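Muskrat push-ups and feeding sign on Birley Slough
Student project report, Field Methods in Wildlife
July 2019

Why muskrats

Everybody picks moose or wolves. We wanted something we could get to on foot. Muskrats are all over the slough behind the Clastau landing and people there still trap them, mostly for hats and mitts, some for eating. Older families told our class there used to be a lot more. We can't test that with one season. What we could do was map sign and get a starting number for the next group.

What we did

Walked 2560 meters of bank, both sides, low water. Every fresh feeding platform, burrow mouth, run or scat pile got a point on the map. Clipped plant scraps went in containers with the point number on tape, then got sorted indoors the same evening (do it the same evening, cattail goes slimy fast).

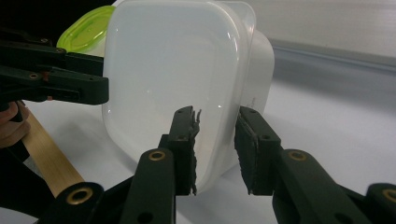 One trapper, Manríquez, told us we were looking in the wrong places anyway, that rats move off the main bank once the water drops and the back pond is where you want to be in a dry year. So we added the back pond, 800 meters of edge, which wasnt in the original plan. Glad we did.

Results

Main bank: 11 active burrows, mostly on the cut side where the soil holds. Back pond: 43 feeding platforms, nearly all in horsetail and sedge. Almost no cattail in the scraps from the pond, plenty from the main bank. Old burrows not counted, we couldn't agree on what "old" meant until the second day and by then it was too late to go back.

Scraps we could name: horsetail, sedge, cattail base, a bit of pondweed. One piece of mussel shell near a burrow. Could be otter. Left it out of the table.

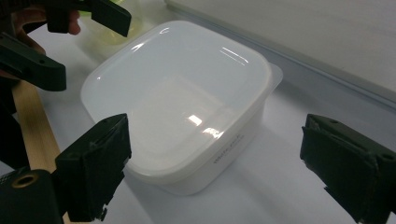 Problems

Platforms are not animals. One muskrat can make several, so 43 does not mean 43 muskrats, please don't quote it that way. Mink tracks on the upper stretch might mean some burrows there were empty. Also the two walkers disagreed on fresh vs. not fresh more then we expected. Should have trained together first.

Next time

Go back in September, when they start building up for winter. Same route, back pond included from the start. Ask permission at Sestard camp before crossing the portage, it's a family trapping area and we only found out halfway over. Bring taller boots.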